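Speaker notes – "Who packs the box?"
Brellness operations meetup, August, 15 minutes plus questions

Start without the title slide. Say who I am: nine years on the repair and returns bench at Nishimura, the last two as bench lead. I don't sell arms and I don't buy them. I get handed them.

Ask for hands: who has had a cell put in where they work? Keep your hand up if the people on the shift were asked first. (Wait. Let them look around the room.)

Now the pitch we all heard. Multbridge came in with a number, 549 units a shift, and the number was on every page of the handout. I asked what a unit was. A unit was one part picked up and put down. On our bench a unit is a tested part in a closed box with the right slip in it. Those are different jobs, and the second one is what we get paid for.

Be fair here. The arm doesn't get a sore wrist. Moving small parts into boxes for eight hours is dull and I won't stand up here and defend it. Two of my people were glad to see it go and told me so.

Next slide. Leave it up while I talk about who does what. 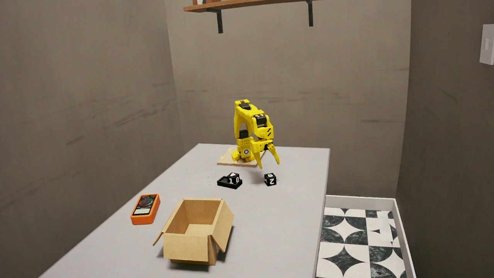
Simulated cell: arm, parts, open carton, multimeter.

Point at the multimeter first, then the box. The plan gave the arm the pick and the pack. Testing stayed with a person, and so did deciding. Is this reading good enough to ship? Does this go back to Flinard or in the scrap bin? Ask the room which part of that was ever slow. It was the deciding. It still is.

Then the simulation itself. I like simulations fine. You can move a carton a hand's width and try again and it costs you nothing. But look how much room those parts have. On our bench at 3 p.m. there are slips, tape, somebody's gloves and a tray of parts that belongs to the next order. When the vendor says "it works in sim," ask to see it with the mess in. We asked. We got a nicer render.

What changed for people. Slow down for this section.

Haruto Fukuda used to pack and test. He'd pick up a part and know from the weight that something was off before he put a probe on it. Now the part comes to him already placed, he reads the meter, he presses a button. He told me he catches less. I can't prove that with a chart and I'm not going to try. I believe him.

Breaks changed too. The old bench stopped when we stopped. Now parts queue up, and you come back from lunch behind. Nobody wrote that down as a policy – it just became how the afternoon goes.

Pay did not change. Say it flat and move on.

What I'd ask for, if you're getting one:
– a trial of 200 real orders, with returns in the mix
– the people on the bench pick the first 100
– a stop button that doesn't show up in anyone's score
– time on the clock to learn it, before the targets go up

If somebody asks whether I'd send ours back: no. I'd move it to the end of the line and give Haruto his parts back.

Skip the thank-you slide if we're over. Questions. Repeat each one into the mic, the back row couldn't hear last time.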